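Bin demos, second pass: what changed in the recording setup

25/05/2025

The first set of demonstrations for the bin task is finished and I am throwing most of it away. There were 100 episodes. Training on them gave a policy that reached into the bin competently, stopped a little above whatever it had chosen, and waited. I spent an evening looking at the recordings before I touched the network, which I should have done in the other order.

The pause was in the data. We had been recording by kinesthetic teaching: hold the wrist, push the arm through the motion, press a button on the keyboard to close the gripper. With one hand on the arm and the other hunting for the key, everyone stopped above the object before grasping. Trefor Mostyn's pauses were the longest and mine were not much better. The policy learned to stop above the object, and since nothing in its observations told it that a key was about to be pressed, it had no cue for when to continue.

There was a second problem. An arm this size can be guided by hand, but it does not feel like moving your own hand. Friction in the joints means small corrections come out as a stick followed by a jump. On a free reach that hardly matters. Close to a wall it does, and half of this task takes place close to a wall.

So the second pass is teleoperated. Prasert Phetsri had a six-axis input device working with Magsi, our bridge between input devices and the robot controller, and it took us an afternoon to get the axes mapped so that pushing left moved the tool left from the operator's point of view. Magsi now sends velocity targets with a low-pass filter on each axis. The filter adds lag. We tried it without and the hand tremor showed up in the wrist.

Settings that survived:

Translation gain is reduced once the tool is below the rim of the bin. The switch is a ramp, because a step was unpleasant to drive through.

Rotation is locked unless a button is held. Most accidental contacts with the wall came from unintended twist.

Gripper open and close are on the input device, under the thumb. Nothing is on the keyboard any more except "discard episode".

Actions are logged as commanded, and measured poses are logged beside them. In the first set I stored only measured poses and reconstructed the actions by differencing, which smeared every contact.

The bin is clamped at the rim. It used to creep whenever something dragged along the floor of it, and by the end of a session the calibration was wrong by enough to matter.

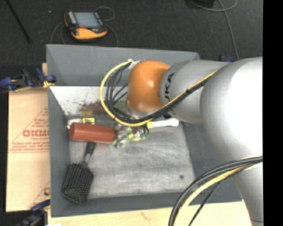
Arm over the bin, cables and all. Red cylinder at the gripper, black brush-like tool in the near corner.

Cable routing deserves its own paragraph. The bundle follows the arm down and needs slack at the wrist, so there is a loop. Too little slack and the last joint pulls against it near the end of its range, and that appears in the force signal as a contact that does not exist. Too much and the loop gets between the camera and the objects. I have settled on a compromise and left it fixed for the whole set, so that the occlusion is at least consistent between training and execution.

Objects that lie beside a wall remain the hard case. For a cylinder lying almost level, the operator's instinct is to come straight down and close across the axis. With one end near the wall that works if the fingers are well along the body. If they are near the end, the outer finger needs space it does not have. Natália Salgado drags such objects toward the middle first, then regrasps. Marin Delić tilts the tool and goes in at an angle. Both are reasonable and both are in the data, and I expect the policy to average them into something that is neither. I have tagged the episodes by strategy and will train on each separately before mixing them.

The second set stands at 19 episodes, all from two operators. Mean episode length is shorter than before, and the velocity histogram no longer has the large spike at zero. I want 100 again before training, for a fair comparison with the first set.

Open items: the timestamps from the camera and the controller still drift apart over a long session, and I am correcting this offline with a linear fit. Prasert thinks the fix belongs in Magsi. He is probably right, and the branch is his if he wants it.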